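# About Clillberg

Clillberg supplies and maintains desk stationery for offices, print rooms and school administration departments. The company started as a repair bench for staplers and hole punches. Repair is still the larger part of the work, and the catalog has grown out of it: we stock what we know how to fix, plus the consumables that go with it.

## What we do

Work is divided into three lines.

**Service.** Staplers come in by the crate under the Hirkero maintenance plan. Each unit is opened, cleared, cleaned and test-fired on sheets of 80 g/m² paper. A unit passes when it closes 32 consecutive staples with both legs flat and parallel. Units that fail get a new spring or follower and go through the test again. Those that fail twice are stripped for parts.

**Supply.** Staples, punch dies, pads and replacement springs are sold in mixed cartons, packed to match the machines a customer has in use. The minimum order is 4 cartons.

**Matching.** Most jams we see come from the wrong staple in the right stapler. Leg length, crown width and wire gauge all have to agree with the magazine. Before the first delivery we ask each customer for one stapler of each type and a box of whatever is being loaded into it. Both are checked on the bench – stapler open, a strip out of the box – and the result goes on a compatibility sheet.

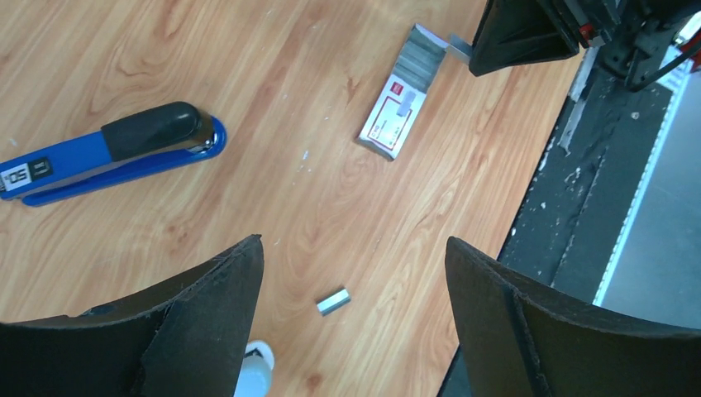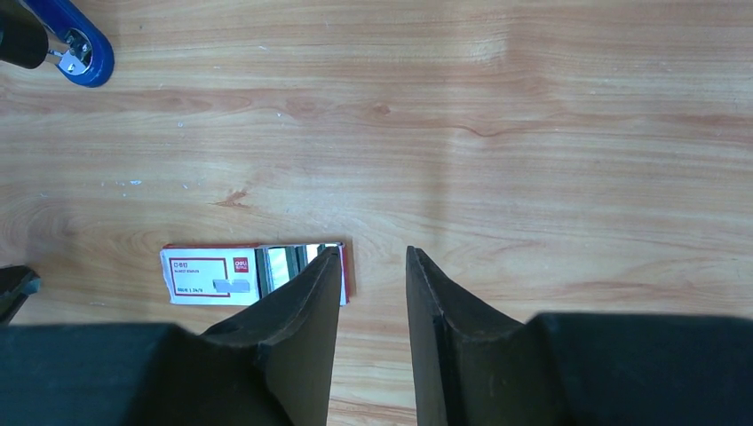

The compatibility sheet lists the stapler type, the permitted staple sizes, the maximum number of pages and the date of the check. One copy goes to the customer and one stays with us. If a department changes its equipment, the sheet is reissued at no charge.

## Handling and storage

Staple strips are held together with a thin adhesive, and they break up when boxes are dropped or stored loose in a drawer. We ask customers to keep them flat, in the original box, away from radiators. Part strips can be loaded as long as the end staple is square. Bent ends should be snapped off first.

For larger sites we supply the Bultden drawer insert, which keeps one stapler and its matching boxes together in a single tray.

## People and location

The workshop is run by Nassoro Kioko, who also writes the test procedures. Bench staff are trained on all current stapler types before they sign off a unit alone. We operate from one site at Aasen, with the service bench and the stockroom on the same floor.

## Sending us equipment

Empty the magazine before packing. Wrap each stapler separately and put the staples in a closed bag or box – loose strips work their way into the mechanism in transit. Label the parcel with your plan number and the department name.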